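報道関係各位

アムネス、地域経済調査「プリムコム地区 小規模事業者の見通し」を発表
回答した事業者の81%が、来年の売上は今年と同じか、それ以上になると予想

地域経済の調査を行うアムネス(Amness)は、プリムコム(Primcombe)地区の小規模事業者を対象にした調査の結果を、木曜日に発表いたしました。この調査は、会計事務所コウチーニョ(Coutinho)の依頼を受けて実施したもので、1,183の事業者から有効な回答をいただきました。

回答のうち81%が、来年の売上について「今年と同じ」または「今年より増える」と答えました。仕入れの価格と家賃が上がっている中で、この数字は私たちの予想より高いものでした。ただし、業種によって見方には差があります。修理業と食品の小売業では前向きな回答が多く、印刷業と運送業では慎重な回答が目立ちました。 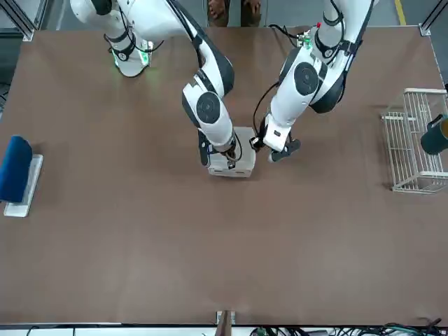
調査では、地区を川沿い、駅前、旧市場、北部の四つに分けて集計しました。見通しが最も明るかったのは旧市場です。旧市場では昨年から空き店舗の貸し出し条件がゆるやかになり、短い期間の契約でも店を開くことができるようになりました。反対に、北部では「お客様の数が読めない」という回答が多く、バスの本数が減ったことを理由に挙げる方もいらっしゃいました。

アムネスの調査責任者であるタピオ・ヌルミ(Tapio Nurmi)は、次のように述べています。
「今回の結果を見て、地区の経済がすべて順調であると言うことはできません。売上が増えると答えた方の中にも、利益は増えないと考えている方がおられます。売上と利益は分けて見ていただきたいと思います。来年の調査では、利益についての質問をもっと詳しくする予定です。」

人を雇うことについても質問しました。新しく人を雇いたいと考えている事業者は多いですが、その中の半分近くが、募集を出しても応募が少ないと答えています。特に、早朝の仕事と、週末を含む仕事で人が足りません。賃金を上げて対応した事業者もあれば、営業時間を短くした事業者もあります。自由記述の欄には、近くの店と共同で募集を行いたいという意見もありました。

資金の面では、設備の更新を来年に延ばすという回答が、特に印刷業で多く見られました。金利の動きを待っているという説明が多かったですが、補助の制度を知らなかったという回答もあり、情報の届け方に課題が残っています。

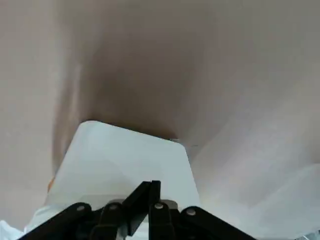
コウチーニョは、この結果を受けまして、事業者向けの無料相談会を11月に開きます。会場は旧市場の貸し会議室「スカ(Suka)」で、午後4時から始まります。相談の内容は、資金の計画、税金の手続き、賃貸契約の見直しなどです。予約は必要ありませんが、決算書をお持ちいただきますと、相談が早く進みます。

コウチーニョの共同経営者、ルンギレ・バロイ(Lungile Baloyi)のコメントは以下のとおりです。
「私たちの事務所には、困ってから来られるお客様が多いです。もう少し前に来ていただければ、選べる方法が多くなります。今回の調査で、どの地域の、どの業種の方が心配をお持ちであるか、以前よりよく分かりました。相談会では、まず北部の事業者の皆様のお話を伺いたいと考えております。」

調査の方法について
対象:プリムコム地区で事業を営む、従業員50人未満の事業者
方法:郵送およびウェブによる回答
有効回答数:1,183
備考:構成比は小数点以下を四捨五入しています。地域別の集計は、主な店舗または事務所の所在地によるものです。

報告書の全文は、アムネスの窓口で配布しております。業種別の集計表をご希望の報道機関の方は、掲載の予定日を添えて、アムネス広報担当までお申し込みください。記事に数字を引用される場合は、出典として「アムネス調べ」とご記載くださいますようお願い申し上げます。

本件に関するお問い合わせ先
アムネス 広報担当
受付時間:平日 午前9時から午後5時まで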